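Ullmont Lillska 67 Practice Keyboard
For beginners, returning players and anyone who plays along with music games
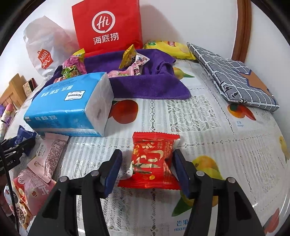 We've been playing the Lillska 67 for a few months now and it's still the one we reach for first. It has 67 keys, enough for nearly everything in the song mode of a typical piano game, and it still fits across a desk with a monitor behind it. The keys are full width (no squished octaves!) and they have a springy, medium-weight feel that beginners get used to fast. If you grew up on a real piano you'll notice the difference, but give it an evening.

Plug it in over USB and your computer or console adapter sees it as a standard MIDI keyboard. There's no driver to install. Delay is low enough that we left the timing slider in our games at zero, even on the fast arpeggio drills, where a laggy keyboard will drive you up the wall.

The Furnby lesson app comes with it, and it's a lot of fun. You get 400 songs, each with a slow mode, a loop tool and a left-hand-only setting. The loop tool is the best part: mark two bars, start at half speed, and it nudges the tempo up each time you get through clean. We spent a whole night in May on one chorus and loved it.

Sounds are on the plain side. The main piano is warm and clear, the organs are great, the strings are so-so. There's a headphone jack on the front left corner, right where you want it at 11 at night.

What's in the box
Lillska 67 keyboard
USB cable
Clip-on music rest
Furnby app code
Printed quick start sheet

Details
Keys: 67, full width, velocity sensitive
Built-in sounds: 400
Power: USB or wall adapter (adapter sold separately)
Pedal: one jack, works with most sustain pedals
Item number: 717

Goes well with
The Jayawardena folding stand holds it steady, even if you pound a bit on the loud parts. Set it on the second notch for a regular dining chair. The Jayawardena sustain pedal is worth adding too, once you get to the slower songs.

Questions about game support? Check the compatibility list before you order, as a few older console titles only accept their own controllers.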